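Simulated wrist camera: which frames do I keep for training?

Posted by grain_of_doubt, March 1, 2018
Tags: simulation, grippers, demonstrations

I'm collecting demonstrations in a simulator for a pick-up policy. One arm, one wooden surface, me on a gamepad with the coordination of a houseplant. The project is called Poltelis, a name that took longer to settle than the gripper model did. I have 500 episodes saved and was feeling good about life until I opened some of the frames.

A fair number look like this:

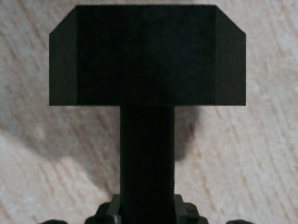
Wood, shadow, and a great deal of black hardware.

As far as I can tell that's the wrist and gripper assembly taking up the middle of the view. The policy gets this picture and is supposed to learn something from it. Then there are ones like the next, from the same session, where the big black shape is still there but the fingertips show on either side of it:

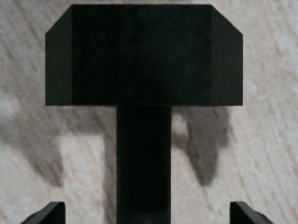

Fingertips at the bottom, one each side of the bar.

Do I throw these out, crop them, or pretend I never looked? Training takes 12 hours on my machine, so I'd like to be wrong as few times as possible.

gotdale_bench

Don't delete anything yet. Frames where the view is mostly blocked are fine if your policy gets them at run time too. It has to cope with what it will see. What hurts you is a mismatch, where you clean the training set by hand and then the poor thing meets a big black T on its first day of work.

Two things to check. Make sure the joint positions and gripper opening are saved with every frame, so there is something to learn from when the picture is no help. And look at which camera each frame came from. If you have 2 cameras writing into one folder, your loader may be mixing them without mentioning it. I lost most of December to that one.

I'd also split by episode when you make your validation set. Neighboring frames are so alike that a random split will give you a lovely score and a useless robot.

erraji77

just use more data

grain_of_doubt (original poster)

Thanks, both, in very different amounts. I went back through the folder and there are also frames with a much clearer view:
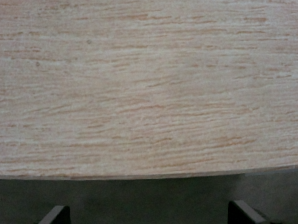
Front edge of the board, nothing between the fingers.

I would like 500 of those, please. No object in it, though, so it teaches the policy mainly about wood. Do I label these as approach frames or leave them alone?

gotdale_bench

Leave them in and leave them alone. A policy needs to know what "nothing here yet" looks like, or it will close on thin air with great confidence. If whole episodes never show an object from any camera, set those aside in their own folder and see whether the score moves without them. Train 2 versions, blocked frames in and blocked frames out, same seed, and compare them on the task itself. Yes, that's a day of your life. Put the settings in the file name before you start the second run.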